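Delay before or after the fuzz? Tone gets buried at band volume

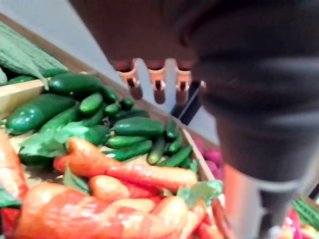
Posted in Pedals and Signal Chain

fretless_in_february
May 1, 2023

Ok so this is driving me nuts. My chain is guitar > tuner > Purves fuzz > Wando delay > amp (15 inch combo, clean channel). At home it sounds huge. At practice, with drums and a second guitar, I vanish. Just gone. Turned up twice, the other guitarist turned up too, you know how that goes.

Tried the delay in front of the fuzz – total mush, though kind of cool mush. Put it back.

Also the fuzz gets fizzy when I roll my guitar volume down, like a dying radio. Is that the pedal or the tuner in front of it? Tuner is buffered I think. Do I need an EQ or a different fuzz or what. Budget is small, already spent too much this year.

muddy_strings

Tuner first is probably your fizz. Lots of old style fuzzes hate seeing a buffer. Put the Purves first, straight from the guitar, tuner after it. Tune with the fuzz off obviously. Costs nothing, takes a minute.

For the vanishing – it's mids. Fuzz scoops them out and at home you dont notice because there's nothing else playing. Things to try before buying anything:

Mids on the amp up, way past where it sounds nice alone. Bass down, the bass player has that covered. Fuzz knob down to maybe half, volume knob on the pedal up. Less gain is louder in a band, sounds backwards but try it.

If thats still not enough, a cheap overdrive after the fuzz, drive at zero, level up. I use a Lunine for this, had it 6 years, it pushes the mids out nicely. Any mid-heavy drive will do the same job tho.

Leave the delay last. Turn the mix down as well, what sounds subtle at home is usually plenty with drums.

Nastinau_owner

get a Nastinau. sold all my other fuzzes

halfstack_hal

Agree with the first reply mostly. Would add – check your power supply. Some fuzzes are positive ground and do wierd stuff on a shared daisy chain. Run it on a battery for one practice and see if the fizz changes.

Delay before fuzz isn't wrong btw, just keep repeats at 1 or 2 and the mix low. Good for noisy intros. Wouldn't leave it there for a whole set.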